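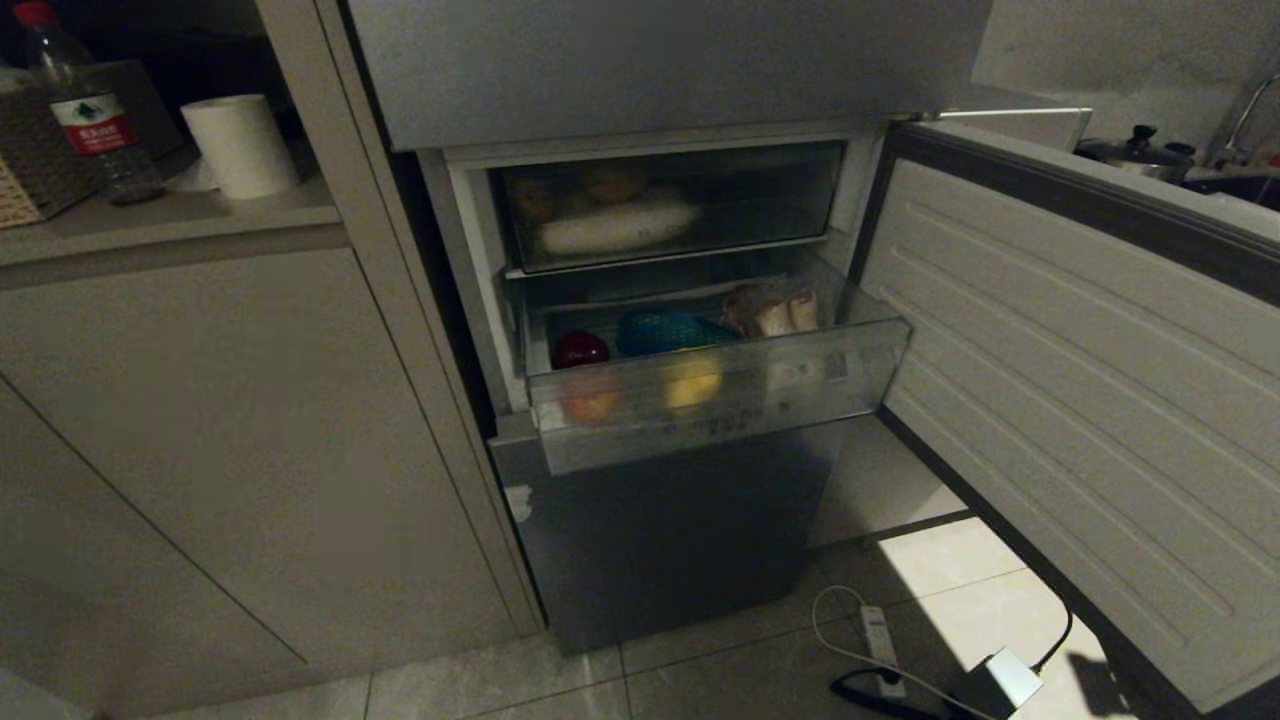

Tile grout, round two

A bunch of you wrote back after the March issue asking how my kitchen floor was coming along, so I'll pick up where I left off. The tile is down, it's been down for a while, and it looks good. The grout is another story, and since half the houses in Mustcombe seem to have the same 1980s slab under them, maybe mine will save you some scrubbing.

First, the color. I picked a light gray because the sample stick looked so nice against the tile in the store (store lights, I should know better by now). On the floor it dried almost white, and by the end of the first week the path from the back door to the sink was a completely different shade from the rest. If you have kids, a dog or a vegetable garden, go two shades darker than you think you want. I've since put down a test patch of a medium gray called Pudow and I like it so much better - it's a warm color, a little like wet sand, and it hides a footprint like a champ.

Second, the sealer. I skipped it. I was tired, the bag said the grout was "stain resistant," and I wanted my kitchen back. Please don't do this! Give the grout the full curing time printed on the bag, then seal it, then seal it again the next day. A small bottle covers my whole floor with plenty left over, and the job takes less time than a movie. I put it on with a cheap foam brush and wiped the tile faces with an old T-shirt as I went, before the haze could set.

If yours is already stained, like mine was, you have a couple of choices. You can scrub with an oxygen bleach paste and a stiff nylon brush, which got me most of the way there in the corners and nowhere at all in front of the sink. Or you can use a grout colorant, the kind that goes on like paint and seals at the same time. I went that way for the traffic path and I'm happy with it so far. Work in small sections, do the lines running one way before you start on the ones running the other way, and keep a damp rag in your back pocket.
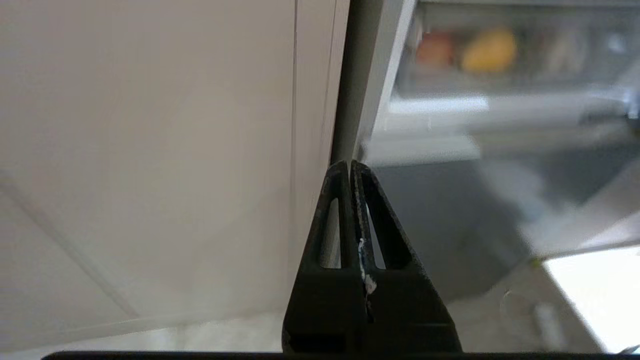
Edges are where I lost the most time. Where tile meets a wall or the foot of a cabinet you want flexible caulk in a matching color, because grout in that joint will crack the first winter, and mine did, all along the Kivley Street side of the house. Pull the old stuff out with a hand saw made for grout and vacuum the gap well before you caulk. Check your clearances too while you're down there. New tile raises the floor, and anything with a door, like a refrigerator, needs to swing open without its edge catching on a trim piece or a cabinet side. I measured mine with the old floor in place and had to shave a threshold strip afterward. My knees have not forgiven me.

As for money, I spent a little over 100 dollars fixing what a bottle of sealer would have prevented. The whole floor came in at 800, tile included, so that stings a bit. Still, it's 9 years since I first said I'd replace that vinyl, and I'm glad it's gone.

Next time I want to get into backsplashes, and in particular whether peel-and-stick is ever worth it behind a stove. If you've tried it, hit reply and tell me how it held up - good or bad, I'd love to hear it.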